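Save Data and Progression Balance in Vovcombe, a Browser-Based Stable Management Game

Telma Cáceres
Final project report, Interactive Software
Submitted 2023-02-28

1. Background

Vovcombe is a single-player management game that runs in a browser. The player keeps a small yard, buys feed, schedules work for each animal and enters shows to earn money. The first build was written for an earlier module and had two known faults. Progress was lost when the browser cleared its cache, and income outgrew costs so quickly that the later levels had no difficulty. This report covers the work done on both faults. Art, sound and the show-ring controls were left as they were.

2. Save system

The original build wrote the whole game state to local storage as one text string at the end of each game day. A write that was interrupted left a string that could not be parsed, and the loader then started a new game without warning.

The replacement splits the state into 6 blocks: yard, animals, staff, calendar, accounts and settings. Each block carries a version number and a checksum. On load, a block that fails its checksum is replaced by the previous good copy, and the player sees a short message naming the block. Two copies of every block are held at all times. A full save takes up 168 kilobytes in the largest test yard, well inside the storage limit of the browsers tested.

Export and import were added to the settings menu. The exported file is plain text and can be moved between machines. Import checks the version number first and runs any upgrade steps in order. Saves from the module build are accepted, except those made during a show - the old format did not record which round was in progress.

3. Test method

The save code was tested with a script, Dorkex, written for this project. Dorkex starts a game with a fixed random seed, plays a set number of days with simple rules, and stops the write at a chosen byte. It then reloads and compares the result with a reference state.

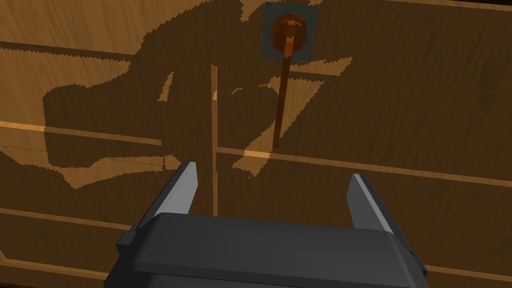 Vol. 6, p. 248

A total of 1,092 interrupted writes were run. All of them loaded. In every case the game resumed either at the current day or at the day before, as intended. An early version of the script reported false failures in the calendar block. The cause was a sort order that differed between two browsers, and sorting the entries by day and then by identifier removed the problem.

4. Progression

Income in the first build came almost entirely from show prizes, which rose by a fixed percentage at each level. Feed and wages rose by a fixed amount. The gap between the two widened at every level and could not be closed by changing the starting values.

Two models were tried. In the first, called Halliday in the source files, entry fees rise with the prize. In the second, Pravero, the cost of upkeep depends on the skill of the animal, so that a strong jumper needs better feed and more rest days. Halliday was simple to tune but made one bad show very expensive, and a yard in its second season could go bankrupt from a single refused fence. Pravero gave a slower and steadier curve. It also made the feed menu matter again, which the first build had failed to do.

Pravero was kept. The fee rule from Halliday was retained for the championship only.

5. Limits and further work

The scripted player never sells an animal, so the resale prices have not been tested beyond a few manual sessions. Touch input works but the calendar is hard to read on a small screen. Saves are still held on one machine unless the player exports them. A server copy was planned in June and dropped for lack of time - the block format would allow it without further changes. The upgrade steps for old saves should be removed once the module build is taken offline.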